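Print this story | E-mail this story

Talpur says grippers will ease the load. Workers want it in writing

May 11, 2021
By staff reporter

Talpur told its 849 employees in February that robots would take over "the dull part" of sorting toy returns at Clestamgate. It has yet to say what happens to the people who do the dull part now. 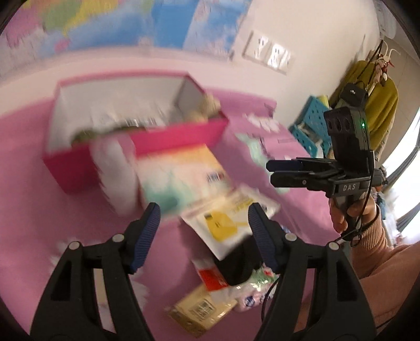 Sorting pay is the sore point. Workers who record the job with hand-held grippers, picking through soft toys and small packages on a pink mat, get the same rate as before, and their piece counts are down. Talpur calls the work training. Several sorters call it teaching their replacement.

The company promises no layoffs for 4 months. It gave no figure after that.

Related items
Emari depot cuts night shift
Mukarari robot trial runs over budget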